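How to check and re-level a compacted sand access road

Timine Yard Notes, November 27, 2021
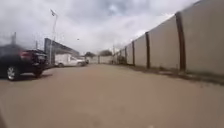
Unmarked tan road surface with vehicles on the left and a boundary wall on the right.

These notes cover unsealed access roads serving low industrial units, where the surface is compacted sandy material with no kerbs or painted lines. They do not apply to tarmac or to block paving. The method is the one used on the Elorska estate roads and assumes light traffic: cars, vans and the occasional delivery lorry.

What you need
String line and pegs
A straight edge, 3 metres long
Landscape rake and square shovel
Plate compactor, or a pedestrian roller for longer runs
Water supply with a fine rose
Matching fill, screened, free of clay lumps

Before you start
Ask for parked vehicles to be moved from the length being worked. Material left high under a parked van will hold water against the repair. Mark any service covers and keep the compactor clear of them.

Step 1. Find the low spots
Walk the road after rain and mark standing water with pegs. In dry weather lay the straight edge across the direction of travel and measure the gap beneath it. Darker patches may be damp, or may be a different batch of fill, so test them before digging.

Step 2. Check the fall
Set the string line from the wall side to the building side. Water should run to the drain or soakaway, never towards the foot of a boundary wall. If the fall is wrong over the whole width, patching will not cure it and the length needs regrading.

Step 3. Open the surface
Scarify each marked area to a depth of 50 mm and square off the edges. New material laid on a smooth crust will lift under turning wheels.

Step 4. Fill and compact
Dampen the base. Place fill in 2 layers, raking each one level and compacting before adding the next. Leave the top layer slightly proud. The fill should hold its shape when squeezed in the hand and leave no water on the palm.

Step 5. Finish
Make a last pass along the road, overlapping the old surface on both sides. Repeat the straight edge check. Keep traffic off overnight.

Maintenance
Inspect again in December and after any prolonged rain. On the Jarkeck spur, which carries more than 3,000 vehicle movements a year, raking is done monthly and fill is topped up each spring.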